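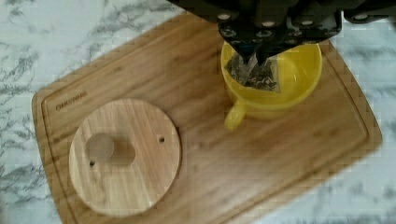
Fekarlow fingers on a pyramid tea bag, yellow mug underneath.

Fekarlow gripper kit, bought from Gralport. Roughly $600 by the time I'd paid for shipping and tax. Had it since February, running on the arm I'm building at home. Quick review before I pull it apart again.

Build: took me 7 hours, spread over a few evenings. Plates line up nicely, bolts go in straight. Manual is rubbish in the middle section – the finger linkage drawing is mirrored from the part in your hand and there's no note about it. I built it backwards first. Check the Gutik forum, someone's redone those pages properly.

Fingers: the best bit. Narrow tips, they meet cleanly, and they'll pick up stuff my old Ogola claw just shoved along the bench. Tea bags are my torture test. Mesh ones are slippery and the shape changes every time you grab. Pinch near the top corner, low force, slow lift. If you leave the force on the default it squashes the bag and then hangs on to it when you open. Turn it down first thing.

Wrist camera mount: fine. View looks straight past the fingers so you can see what you're grabbing, but the gripper body eats the top of the picture and the far rim of a mug disappears behind it. I've moved the mount 2 times and gained next to nothing. Would of paid extra for a longer bracket.

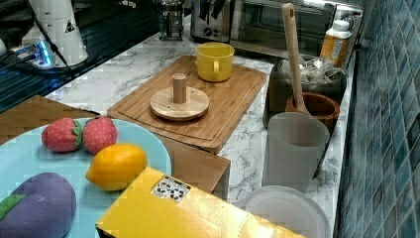
Kitchen counter setup. Soft fruit on the blue plate, mug and round wooden base on the board.

Soft toys: easy. Strawberries, eggplant, no drama, they squish and stay put. The lemon is smooth and rolls out if you come in off centre. Mug by the handle is OK if the handle's facing the arm. Handle the other way, forget it, the fingers don't open wide enough for the body of the mug. Big gripe for teh price.

Wooden spoon – mixed. Grabs the handle no worries, then the bowl end swings round and it twists in the tips. Rubber pads helped. Pads aren't in the box, buy your own.

Noise: whines a bit when holding. Housemate can hear it through the wall.

Gralport were good, one bent plate, replacement turned up quick and they didn't want the old one back.

Would I buy it again? Yes for small fiddly things. No if you mostly want to move cups and bowls, get something with a wider opening. 4 stars, would be 5 with a decent manual and the pads included.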